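Lavari Adds Marbled Navy Table Sheet and Gold Piggy Bank to Dostico Tabletop Range

2025-04-08 – Lavari, a supplier of household surface coverings and small gift items, has extended its Dostico range with two products: a glossy plastic table sheet in a navy marble pattern and a piggy bank in a shiny gold finish. Both are available to trade customers from the Ledesma warehouse. Retail delivery begins in August.

The sheet is a single-layer covering for work tables, desks and counters. It is supplied on a roll and cut to order with household scissors or a trimming knife. The print carries thin golden-tan veins on a deep blue ground. The surface is wiped with a damp cloth and mild soap. Solvent cleaners and abrasive pads should not be used on the printed side. Lavari recommends that the sheet be laid flat overnight before the edges are trimmed, as material taken straight from the roll may curl at the corners.

"Most questions we get from shops concern glare and edge lift," said Violeta Salinas, product manager at Lavari. "The gloss is high and will reflect overhead lighting. Customers who want a duller surface should order the matte version, which stays in the catalog under the same pattern name."

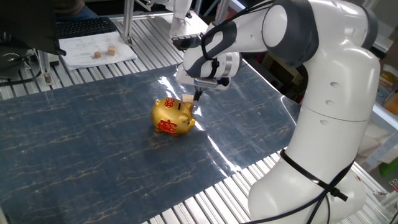
The gold piggy bank on the navy marbled sheet, with a small light-colored wooden block at its back.

The piggy bank has a round body, short legs and a coin slot on the back. A red Chinese character is applied to the side, and a smaller red circular emblem sits on top of the head. The gold finish shows fingerprints and should be polished with a dry, soft cloth.

The first production run is 4,000 pieces, packed nine to a carton. Cartons are not split. Sheet orders are invoiced by the running yard and ship separately from the piggy banks – a combined order will therefore arrive as two consignments.

Baltasar Pereyra, who handles trade accounts, said that samples of the sheet can be requested in advance. "We send an offcut large enough to show the vein pattern," he said. "Color should be checked under the lighting in which the sheet will be used."

Hilell will distribute both items to independent gift and homeware stores. Existing Dostico account holders can order on their current terms. New accounts require a completed trade form and proof of business address.

Press and trade inquiries: Violeta Salinas, Lavari product office.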